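Gripper notes, August: pads, a slot and a lot of waiting for glue

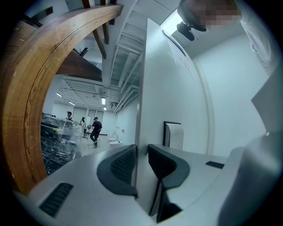
Olga Lorente
Hobby builder, bench member at the Flalevham shared workshop

Quick one tonight, want it written down before I forget which pads are on.

So. Version whatever of the hand-held gripper. Grey body, two dark fingers, textured faces. Same shape as the one I moaned about last month but the pads are new and so is nearly everything behind them. The old pads were smooth silicone and let go of anything with a coating on it. Pens, fine. Mug handle, fine. Varnished wood, no chance, slid straight down it every time.

New ones have the little grid. Diễm cut the mould for me on the small mill, in wax first, then in aluminium once we'd stopped changing our minds. Pour, wait, peel, trim. First two came out with bubbles all along one edge. Third one good. Then I trimmed it too short and had to pour again. Five pours for two usable pads - not my finest week.

Rubber rim is a separate piece. Glued. I tried doing it in one go and the rim tore off the second time I closed it on something hard, so now it's a strip round the outside with the grid face dropped in afterwards. Bit more faff but you can swap the face without redoing the lot.

Things I'd tell anyone doing the same:

Sand the back of the pad before you glue. Properly, not a quick rub.

Leave it overnight. I know. Leave it anyway. I did one at teatime and tested at nine and it crept sideways by a hair, and a hair is plenty to make the fingers meet crooked.

Mark left and right on the inside. They look the same and they are not the same, the right one has the stem behind it and the hole pattern is a mirror. I have now fitted the wrong one twice. There is a dot of nail varnish on the left one. Sorted.

The shell. Printed by Thiện, who has the big Tagle printer and the patience. Filled, sanded, sprayed light grey, sanded again, then a gloss coat I slightly regret as it throws back every light in the building. Matt next time. He wanted to split it into three parts and I wanted two, we did two, and he was right, the seam under the grip is a pig to get a screwdriver into.

Vents are slanted into a sort of tilted recess. That was Kadir's idea, my first go had them flat on top and they filled with sawdust within an afternoon. Slanted ones still get dusty, much less though. I brush them out with an old paintbrush when I rember to.

The motor board sits right behind those slots. It's a Nurkero one, bought second hand, and it gets warm. Not worrying, just warm. Before the vents it would cut out after a long squeeze and I'd stand there like a lemon with my hand clamped on a bit of pine waiting for it to come back. Hasn't done that since.

Closing force. I don't have a proper gauge so I used kitchen scales and a lever, don't laugh. Got it to 700 grams at the tips before the old pads slipped. The new ones take me past that but I stopped there, the print creaks and I'd sooner keep it in one piece.

Tried it near wood, obviously, wood is what I want it for. Big curved stuff is the awkward one. Fingers open only so far, and with anything thick you're reaching for an edge and hoping. Rounded wedge shape helps, the tips get in where the old square ones just bumped. I think they could be thinner still. Chiến thinks they'll snap. We have a biscuit riding on it.

Software, short version. Trigger goes in, value gets smoothed, motor follows. My smoothing was far too heavy and it felt like squeezing through porridge. Cut it right down, then it twitched. Ended up somewhere in the middle and running the loop at 100 times a second, which the board copes with happily. There was also a bug where opening and closing used different limits as I'd typed one of them in twice and changed only the first. Two evenings. Two! For one number.

Battery is still rubbish. Rastia pack, fits nicely, dies early. I've got a bigger one but it makes the whole thing tail heavy and my wrist complains by lunch. Might move it to a belt pouch with a cable. Chiến says cables are how you end up pulling things off benches and he's got a point, he's seen my bench.

Spent so far, leaving out stuff I already had: 100 quid. Most of that was the motor and silicone, the silicone is the painful bit as you can't buy a small pot and it goes off once it's open. If anyone local wants some, shout, I have loads and it won't keep.

Still to do:

thinner tips (print a pair in the tough stuff, see who gets the biscuit)
matt coat
longer screws for the grip seam
write down the glue, I keep forgeting which tube it was
redo the trigger spring, it's a biro spring and feels like one

Mould files will go up when Diễm has tidied them. Please don't ask for the shell files yet, the two halves don't line up unless you know where to file them and I'd only be answering emails about it.

Right, the last pad's been curing since this morning. Off to poke it.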